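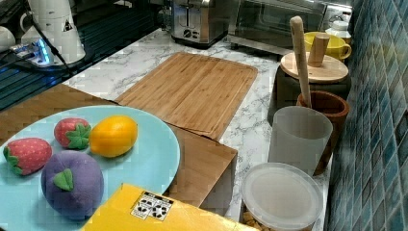
Play food for the toddler corner — soft or wooden?

hemlock_jo
Right, need some help before I spend any money. Sorting out a play kitchen for my two (nearly 2 and 4) and can't decide on the fruit. Got a few soft-ish ones on a blue plate so far, two strawberries, a lemon sort of thing and the purple one which the 4 yr old says is a plum and my mum says is an aubergine gone wrong. Want more but don't want a mountain of tat. Budget is 22 quid. Soft, or go for the wooden ones you chop?

Posted from phone so excuse typing

PGrecu
Soft. Had the wooden ones, got a wooden pear in the eyebrow. Soft.

tansy77
Wooden chopping ones every time. Mine played with them till they were 6. The soft ones get chewed and then they live under the sofa and go grey. Also plum, obviously.

PGrecu
Mine never went grey? Hand wash, warm water, squeeze in a towel, done

tansy77
Who has time to hand wash a strawberry

Dirk Reinholz
Depends on the soft ones. If it's foam with a skin on it the little one will bite bits off, seen it happen. Check the leaves as well, give them a proper tug. Leaves are always first to go. We had a Golmont set, 55 pieces, half of it was tiny peas and I binned those the same day.

hemlock_jo
Tugged. Leaves all still on, even the little one on the plum. Will keep an eye tho. 55 peices is my idea of hell

marrowfat
Going against the grain here but why buy any. Give them real lemons. Mine had a real lemon and a real potato and a pan for about a year and was perfectly happy.

tansy77
Real potato under a sofa is worse than a grey strawberry, trust me on that

marrowfat
You look under the sofa then!

PGrecu
Also they bite the lemon. Once.

lowerfield_kate
We do the playing at the real worktop, stood on a step, while I cook. They get a plate and a board of their own and their pretend fruit, I get the sharp end. Works better than the play kitchen ever did, that's now where the shoes go. Wouldn't bother with a big set. Four or five bits is loads if they've got a plate and something to "cut" on.

hemlock_jo
Oh we've ended up doing that a bit. There's a bamboo board out on the side half the time anyway. Only thing is he then wants it when I want it

lowerfield_kate
Get him his own. Small one, not the one with the groove, crumbs get in and they pick at it for hours

Dirk Reinholz
I'd say the opposite, the groove is good. Catches the water when they "wash" everything. And they will wash everything. Don't leave bamboo sitting in it though, ours split along one of the strips, my own fault, left it in the sink overnight.

lowerfield_kate
Fair. Oil it and it's ok

tansy77
Can we get back to wooden vs soft, because I feel like I was winning

PGrecu
You were not

hemlock_jo
Ha. Ok so where did people get theirs? Seen Staltuno mentioned on another thread (number 2665 if anyone wants to look, it's mostly people argueing about postage)

marrowfat
Charity shop. Up to 100 bits in a carrier bag some weeks. Pick out the ones you like, hand the rest back in. You do get the odd one with teeth marks.

tansy77
Staltuno wooden ones are what we had. Velcro went on two of them by the June after we got them, rest fine. Glued new dots on. Bit dear.

Dirk Reinholz
Velcro always goes. That's my case against chopping ones, they stop being a chopping set and turn into two halves of a carrot in different rooms.

tansy77
Five minutes with glue Dirk

Dirk Reinholz
Every three months, forever

lowerfield_kate
Whatever you get, put it in a shallow basket and not a deep box. Deep box = whole lot tipped on the floor to find one strawberry.

hemlock_jo
Ok. Decision for now — sticking with soft, charity shop on Saturday, looking for a banana and some kind of bread. Might get one wooden thing to chop so tansy77 will speak to me. Basket noted, leaf tugging noted.

Still after views on the plum

marrowfat
Plum. It's got the crease.

PGrecu
Plum

lowerfield_kate
I'm with your mum, sorry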